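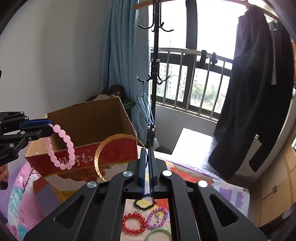
No. 66, page 2

Aug 5, 2025

Bracelets! I finally got the whole lot out, and I'm so glad I did. I'd been promising myself a proper sort since before the move, and tonight I shut the bedroom door, spread the patterned cloth and went at it.

The black beaded one is still my favorite. I had forgotten how much I like the little silver charms on it, and the pendant, which looks so pale next to all that black. Torquil Kerr once offered to restring it for me and I said no, I like it the way it hangs. The red one is so bright it makes everything near it look sleepy. I wore it two days running in Grolleo and got asked about it at breakfast both times.

Then the purple with the small silver clasp (fiddly, always has been, I need someone else's fingers to do it up), and the pink one, which I love more than I expected to. The beads let the light through and they're just the right size, like candy. Ea would say it's too young for me. Ea can have her opinion, I'm wearing it Saturday with the gray dress.

The jade bangle I'm a little scared of. It's such a soft green and I knock my wrists on everything. Hanneke Stevens wears hers to do the dishes! Mine is going in a sock, or a pouch if I can find one. Iqra gave me 22 of those little drawstring bags after her wedding and I can't think where I put them. Maybe in the brown bag on top of the box. Must look.

And the gold hoop, all glitter. No idea where it should live. It won't lie flat with the others and I don't want it scratching the jade.

The cardboard box with the big Chinese characters on the red band stays, I've decided. It's sturdy and cheerful, and it can sit in the corner by the curtain till I get a real chest of drawers. De Bruijn had one for 400, too much, but Evelien thinks they'll mark it down in September.

Also thought of hanging the necklaces off the lower hooks on the coat rack. The blue wire hangers could all move up top. Try that tomorrow, before work if I'm up.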